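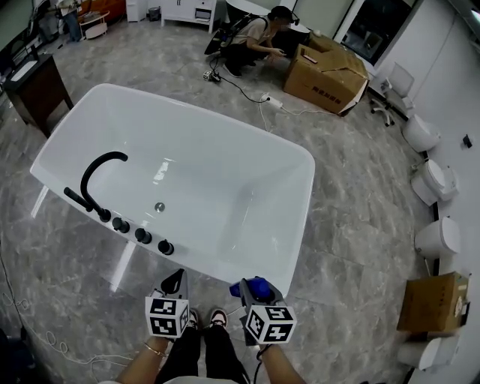
Die weiße Wanne mit der schwarzen Armatur am Rand

Glänzende Wannen putzen, so mache ich das

Matte Kratzer in weißem Glanz kriegt man kaum wieder raus, also bitte keine Scheuermilch! Ich nehme 2 Tropfen Spülmittel auf 300 ml lauwarmes Wasser und ein weiches Tuch.

Zuerst die Wände von oben nach unten, dann den Boden und den Ring um den Abfluss. Die schwarzen Drehknöpfe und den Auslauf wische ich extra -- nur feucht, ohne Essig, sonst gibt's Flecken. Handbrause abnehmen und darunter wischen (vergesse ich gern). Alles klar abspülen und trockenreiben.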